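Gripper Trial Working Group
Minutes, Fri 28 June
Makokha building, upstairs meeting room

Present: Felista Bakilana (chair), Guangming Yin, Araba Eshun, Wafula Swai
Apologies: Joyce Mfinanga (sent written comments on item 4)
Minutes taken by: Araba Eshun

1. Minutes of the last meeting

Accepted with one correction. Under the item on spare parts, "Bestska housing" should read "Bestska fingertip set". Wafula has fixed the copy on the shared drive.

2. Actions carried over

Label printer for the finger sets: done.
Second calibration board: ordered, no delivery date yet. Wafula to chase.
Write-up of the towel trials: Guangming has a draft. Felista asked for the tables to be split by finger set before it goes any further.
Naming of log folders: still open. People are using two schemes and the scripts only read one of them. Agreed that the finger set goes first, then the garment, then the run number. Old folders stay as they are.

3. Finger comparison, garments on upholstery

Guangming reported. The trial compares the Bestska fingers with the Paltisia fingers on the same pair of arms, using the same controller settings for both. The task is to pick up a garment by a corner or an edge from a soft surface, with the second arm taking the other end where the garment is long enough.

Total attempts logged so far are 743. Of these, 229 were on upholstery and the rest on the flat bench. The bench results are steady and nobody wanted to spend more time there.

On upholstery the main failure for both sets is picking up the cover along with the garment. The Paltisia fingers do this more often on thin knits. The Bestska fingers do it less but let go of hems more easily during the lift. Guangming thinks the second problem can be reduced by closing more slowly over the last part of the travel. Wafula was not convinced and thinks the approach angle matters more. Both changes to be tried, one at a time.

Trimmed edges were discussed at some length. Where a garment has a ribbed band, the fingers have something thicker to close on, but the corner where two bands come near each other gives mixed results depending on how the cloth is lying. Felista asked that the starting position be described in the log in words as well as by number. Araba to add a field.

There are 65 runs with no garment name recorded. Guangming will go back through the video and fill in what he can. Anything that can't be identified is to be left out of the comparison and listed at the back.

4. Cameras

Joyce's comments were read out. She would like the wrist view used for judging whether a grasp has caught the backing cloth, with the overhead view kept for deciding which part of the garment to go for. She also noted that reds come out differently in the two views, and that the sorting script should not depend on colour until this is dealt with.

Wafula agreed about the colour and said a fixed white balance would be a start. He will set it on all the cameras and take a short reference recording before the next session.

Felista asked whether cable routing on the arms had been looked at. Guangming said the slack is fine for the present task but would need shortening for anything with more wrist rotation. Left for now.

5. Controller update

The Grerkport controller update was put off in November and again this spring. Wafula would like it done between the sleeve trials and the trouser trials so that no comparison straddles it. Agreed. He will keep a copy of the current settings and rerun 5 of the bench tasks afterwards as a check. If the results move, the update is rolled back and raised at the next meeting.

6. Other business

The grey upholstery has been vacuumed but not replaced. Araba asked if it should be, given the number of runs on it. Felista said to keep it until the comparison is finished.

Guangming asked for more sleeveless and short-sleeved tops in small sizes. Araba will look in the second-hand shops, receipts to Felista.

7. Actions

Guangming: slower closing runs; fill in missing garment names; split the towel tables.
Wafula: approach angle runs; white balance and reference recording; chase calibration board; controller update after the sleeve trials.
Araba: starting position field in the log; tops.
Felista: reply to Joyce on camera use.

Next meeting to be set once the slower closing runs are in.

Attachment to item 3

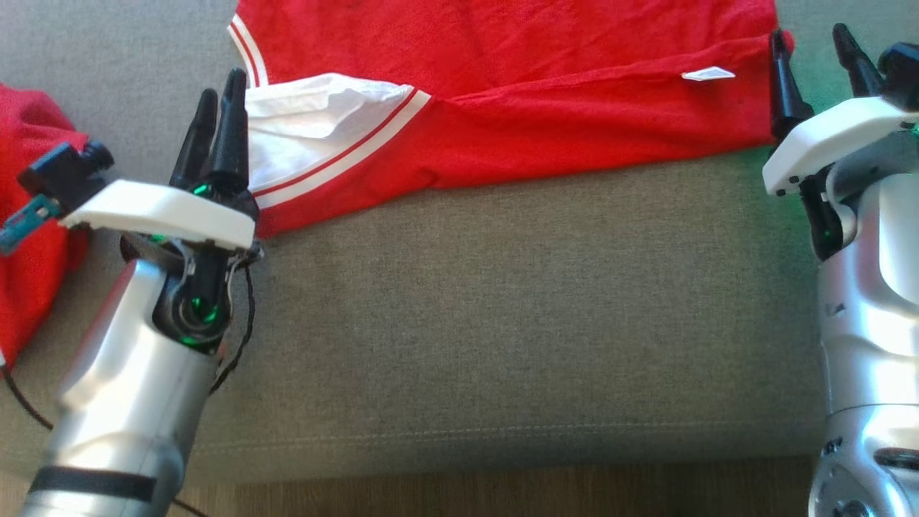
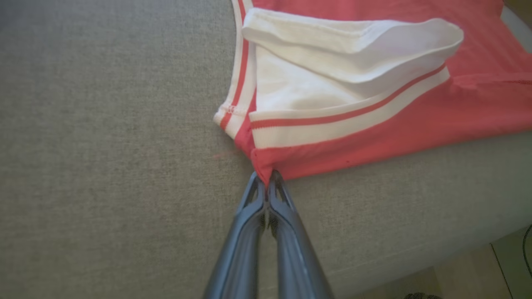 Red top with striped trim on the grey upholstery. First picture: both arms at the garment. Second picture: wrist camera, fingers holding the lower corner.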